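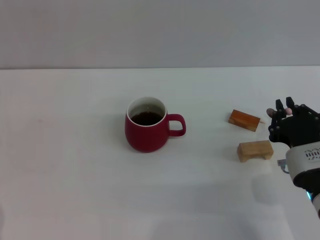 Ceramics I - Week 3 handout
Glazing a mug: liner, outside, rim
Instructor: Akua Opoku. Studio tech: Ivar Fagerlund.

Bring your bisque-fired mugs on Monday. Anything still greenware goes back on the drying rack and will be glazed the week after.

1. Two glazes on one pot

This week everyone makes a mug with a white inside and a colored outside. The red mug at the top of this handout is the arrangement to aim for: white on the rim and inner wall, a red with a soft, non-glossy finish on the body and the handle. A white liner shows how full the mug is and sets off a dark drink. Coffee in an all-black mug is hard to judge.

The inside glaze must be one of the studio's food-safe liners. The outside can be any of the test tiles on the board except the ones marked with tape. Keep matte glazes off the inside and off the lip. Some of them stain and most of them feel rough to drink from.

2. Order of work

Wipe the mug with a damp sponge and let it stand for 20 minutes.
Wax the foot.
Stir the liner bucket to the bottom. It settles fast.
Fill the mug with liner, turn it as you pour out, and shake off the last drop. Count to 3, no longer.
Sponge any runs off the outside.
Leave it until the surface is chalky to the touch.
Brush the outside in thin coats and stop just under the rim. Do the inside of the handle first, as it is easy to forget.

3. Shape and glaze thickness

Glaze moves downward in the firing. On a rounded body that widens toward the bottom, it can gather where the wall turns in to the base. Go lighter there. Check the places where the handle joins the wall too - thick glaze in those corners can crawl and leave bare clay.

4. Measuring

Write down how much your mug holds before you glaze it. Dry rice and the kitchen jug will do. Most from the last class came out near 300 ml to the brim, and people usually fill well below that.

5. For next time

Read the pages on matte surfaces in the course packet. Nhyira Kyei has the spare copies. Put your initials on the kiln sheet before you leave, with the names of both glazes.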